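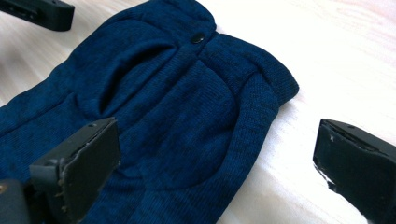

A Yetunde Dauda escreveu a perguntar se vale a pena dobrar roupa de malha ou se basta enrolá-la e metê-la na gaveta, porque a dela sai sempre com vincos no mesmo sítio. Respondi-lhe que dobro tudo, mas que demorei a acertar com as peças que têm cós.

Uma malha azul-marinho com botão, por exemplo, não se dobra como uma camisola. O cós canelado é mais grosso do que o resto e, se ficar no meio da dobra, marca o tecido todo. Faço assim: aperto o botão, estendo a peça na mesa com a frente para cima e meto a mão nos bolsos para os deixar lisos por dentro. O forro do bolso enrola-se na máquina e depois faz um alto que se nota por fora. Só então aliso o cós, que tem a mania de se virar sobre si próprio.

Depois dobro ao meio no sentido do comprimento e em três a partir de baixo - o cós fica por cima, sem peso nenhum. Os botões ficam para dentro, que já tive um preso na malha de uma camisola e a coisa acabou em buraco.

As minhas gavetas são da Galer e têm 55 centímetros de largura, o que dá para duas filas de calças dobradas e sobra um canto para as meias. Em outubro experimentei umas caixas da Plundard e desisti ao fim de 2 semanas. Eram altas de mais e a roupa do fundo nunca saía de lá.

Quanto à lavagem, malha escura vai do avesso, a frio, com pouca centrifugação. Uma vez lavei um cardigã a 60 graus por engano e foi parar à filha da Rakiya. O azul-marinho e o preto vão juntos, o cinzento vai à parte por causa do pelo.

A Yetunde perguntou também pelos borbotos. Uso uma lâmina velha, com a peça bem esticada, e não passo em cima do canelado - corta-se um fio com muita facilidade. Para essa parte prefiro tirar à mão, com calma, ao fim da tarde.

Faltam-me as camisolas de gola alta, que continuo a dobrar mal.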